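Santon Tabletop Cell: Setup and Care FAQ

Applies to the Santon cell in the Milgate lab. Maintained by Sowmya Varghese. Send corrections to her or to Juraj Havlíček. Last revised in April.

SETUP

What has to be done before the arm is powered on?

Clear the floor along the table edges, check that the emergency stop is released, and walk the cable from the controller to the arm. Look for kinks and for any point where the cable lies under something. Then power the controller, wait for the self-check to end, and power the gripper from its own switch. If the gripper is switched on first, the controller will not find it and has to be restarted.

Do the objects have to be in exact positions?

No. The Kitchen set is laid out loosely. The colander goes at the end of the table away from the appliance, with its long axis parallel to the short side of the bench within a hand's width. The plate goes next to it. Cups go toward the middle with the opening in any orientation. The appliance is the only item with a fixed place. It sits on the right, and the offset stored in the Flestivon layout file assumes it has not moved.

If the appliance has been bumped, push it back against its stops and run the layout check. An offset of more than 8 mm is reported as a fault. Anything smaller is corrected in software.

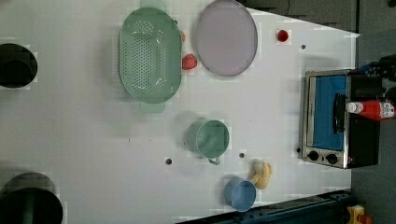 Kitchen set laid out on the table. The red bottle is on top of the appliance.

Why are there holes in the tabletop?

They take locating pins for other layouts. Leave them open when the Kitchen set is in use. Do not fill them with tape, which lifts at the edges and catches on the fingertips. Crumbs of foam and rubber collect in them and should be vacuumed out at the weekly service.

Can I add an object to the set?

Yes, if it meets the following limits:

Mass no more than 200 g
No loose liquid or powder
No glass
Able to survive a fall to the floor

Weigh it, enter it in the object list with your initials, and run it at reduced speed first. Objects that are not in the list are taken off the table at the end of the shift. Lenka Zeman keeps the spares in the gray cupboard.

Does the bottle have to be empty?

Yes. Empty, rinsed, dried, cap screwed down. A cap that is only pressed on will come off in the gripper.

GRIPPER

What grip force should be used?

Start at level 4 for cups, plates and bottles. Soft toys can be run one level lower. Going above 4 does not help with slipping and wears the finger linkages. If an object slips at 4, clean the contact surfaces before changing anything else.

The gripper picks up the bottle but it hangs at an angle. Is that a fault?

Usually not. A bottle taken off its center of mass will rotate until it rests against a finger or a bracket. This is acceptable for pick and place as long as it stays clear of the wrist plate. It is a fault if the bottle keeps turning during the move. In that case check the following in order:

1. Fingertips clean
2. Both fingers closing at the same rate
3. No play in the lower finger when pushed by hand with the power off
4. Grip level as stored in the program

Play in the lower finger is nearly always a worn pivot pin. Pins are a stock item.
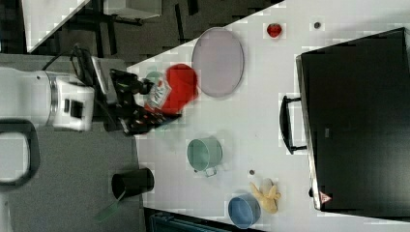

Red container held at a tilt. Note the cable loop above the wrist.

How much slack should the wrist cable have?

Enough for the wrist to reach both ends of its travel without pulling the loop tight, and not so much that the loop can drop in front of the fingers. To set it, move the wrist by hand to each end of travel in free-drive mode, watch the loop, and adjust at the tie nearest the mounting hardware. Use hook-and-loop ties here. Plastic zip ties have cut into the jacket twice.

After any change to the loop, run the wrist program at reduced speed before returning the cell to normal use.

How are the fingertips cleaned?

With a lint-free cloth and isopropyl alcohol, power off. Wipe toward the tip. Let them dry before the next grip. Do not spray anything at the gripper, and do not oil the linkages. The joints are dry-running and oil picks up dust from the table.

Can I open the gripper by hand if it stops with something in it?

Only after pressing the emergency stop. Hold the object first, then turn the release screw counterclockwise until the fingers go slack. Never pull an object out of closed fingers. If the release screw will not turn, leave it and call Juraj.

ARM AND CABLES

Where should the main cable run?

From the connector on the arm, out to the left in a wide arc, and down the left side of the tabletop to the edge. Keep it off the appliance side. The arc has to be wide enough that the connector is not loaded sideways when the arm is folded back over the table.

The cable may touch the tabletop. It may not touch objects. If it sweeps a cup off its place during a run, the arc is too long and the extra length should be drawn off the near edge. 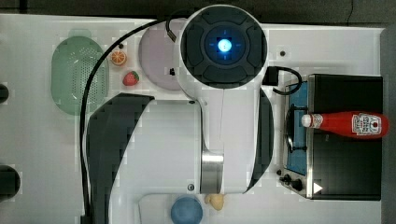

Arm over the table, with the main cable taken down the left side.

The controller reports "link lost" in the middle of a run. What now?

Stop the program. Check the connectors at the arm by pushing each one straight in, with no twisting. If the message clears, finish the run and log it. If it comes back the same day, change the cable. Cables that have been taken out are to be marked with red tape and handed to Mateja Delić for testing. Please do not hang them back on the hook with the good ones.

A link that drops only when the arm is at full reach points to a short arc. Reroute before replacing.

Which screws on the arm may I tighten?

The cover screws may be checked with a hand driver at the weekly service. Nip them up and stop. The joint bolts under the covers are set with a torque wrench and are not a user job.

The arm has drifted. Touch points are off by the same amount everywhere.

An equal error at every point means the base reference has moved, not the joints. Run the reference routine, then the layout check. It takes 7 minutes. An error that grows toward the far end of the table is a different matter, and means a joint needs to be re-zeroed. Log it and stop using the cell.

ROUTINE SERVICE

What is done weekly?

Wipe the tabletop with a damp cloth and dry it
Vacuum the holes
Clean the fingertips
Check the pivot pins for play
Check cover screws
Inspect the full length of each cable
Wash the colander, cups and plates in warm water with a drop of dish soap

Silvia Kopecký runs the weekly service and signs the sheet. If she is away, the sheet goes to whoever booked the first slot.

Can the tabletop be cleaned with solvent?

Not as a general cleaner. Alcohol on a cloth is allowed for pen marks and rubber streaks. Acetone dulls the surface and upsets the overhead camera exposure.

Is the appliance live?

No. It has no power lead and is used as a prop for placing and reaching tasks. Do not move the arm by its own handle or by the appliance handle when shifting things around. The handle brackets bend. Replacement brackets come from Kuruc and the last order took most of a month.

How is the cell left at the end of a shift?

Send the arm to its park position, gripper open and empty. Switch off the gripper, then the controller. Objects may stay on the table if the next booking uses the same set. Otherwise they go back in the crate with the cups on top.

The Flestivon log says "service due" although the sheet was signed.

The counter has to be reset by hand. Open the service page, enter the date from the sheet and save. The warning goes away at the next restart of the controller.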